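Pacing, drop bags and 174 kilometres: an interview with Eun-ji Yoon

February 20, 2025

Eun-ji Yoon ran the Vullgate Traverse last June, finishing the 174 km course on her second attempt. She works in the accounts department at Jonuleck, where she has been for most of her adult life, and trains before work. We spoke for an hour about how she prepared, with most of the time spent on pacing and food, the two subjects on which she keeps the most detailed notes.

Yoon did not come to running through school or a club. "I swam until I was nineteen and then did nothing at all," she said. "I started running when I moved to a flat with a canal path behind it. For two years I ran the same out-and-back and never timed it." Her first race was a local half marathon. She went off too fast, walked part of the last mile and entered another one the following week.

The move to longer distances was gradual. She ran three marathons on road before trying trails, and she considers the order useful. "On the road you learn what an even effort feels like, because the surface gives you no excuse. On a trail the pace per kilometre tells you very little. You need to know the effort already."
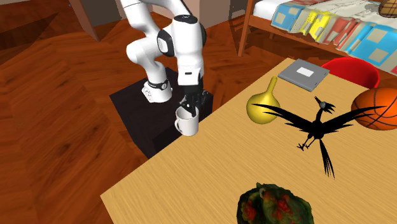
Her first attempt at the Traverse ended at the 126 km checkpoint. The cause was a stomach problem that began some hours earlier. She had been taking a gel every half hour, as she had in marathons, and had assumed that the same rate would hold for a full day and night. By the second climb after dark she could not keep anything down.

"I was within the cut-off and my legs were fine," she said. "I sat in the tent for a long time trying to drink soup. Then I handed in my number."

Over the winter she changed her fuelling completely. She now takes less per hour, most of it as drink, and adds solid food at every checkpoint where she can walk while eating it. She tests each change on a run of at least five hours. Boiled potatoes with salt stayed on the list. Rice cakes were dropped, as were flapjacks, which she found too dry to swallow on a climb.

Her training weeks follow a plain pattern. There are four short runs, one session of hill repeats and one long run, and the remaining day is rest. The hill session is done by effort, with a walk back down. Every fourth week the volume is cut by a third. In the block before the second attempt she added a night run once a fortnight, starting at ten in the evening, to practise with a head torch and to find out how her pace fell off when she was tired.

"It falls off by more than you think," she said. "I had written down a night pace for my first attempt and it was simply my day pace with a bit added. The second time I used the figures from the night runs, and they were right to within a few minutes a section."
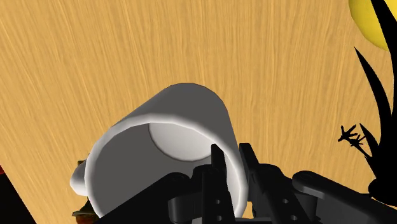 The total climb on the Traverse is 3,078 metres, which she describes as moderate for the distance. Most of it falls in the first half. Her plan was to walk anything steeper than a set gradient from the start, including the opening hill, where nearly everyone around her was running. She reached the first checkpoint well down the field and passed people steadily from the Escobar ridge onwards.

She used poles on the second attempt but not on the first. "They help on the way up and they save your thighs on the way down. They are a nuisance at stiles. I would take them again."

Shoes were changed once, at the halfway drop bag, for a pair half a size larger. Socks were changed three times. She had two blisters at the finish, both on the left foot, and neither affected her stride.

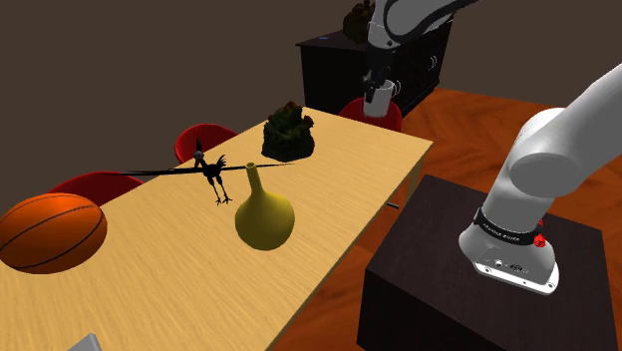

Strength work is the part of her programme that she was slowest to accept. It now takes up two half-hour slots a week, all of it done at home, with step-ups, calf raises and single-leg squats making up the bulk. She does not own weights. For the core exercises a ball is enough, and an ordinary orange basketball with black seams does the job as well as anything sold for the purpose. She holds it at arm's length during a plank rotation, or between the knees during a bridge, and moves on when the form goes.

Recovery after the finish took longer than she had allowed for. She was walking normally within four days and ran an easy 10 km after three weeks, but her heart rate stayed high on gentle runs well into the summer. She did no hill work until it had settled.

Her next race is the Cevimeo, which is shorter and has fewer checkpoints, so she will have to carry more from the start. She has been running with a loaded pack once a week and has already replaced one chest strap that rubbed. The remaining question is whether to carry two soft flasks or three. "Two, if it's cool," she said. "I'll look at the forecast the night before and fill them then."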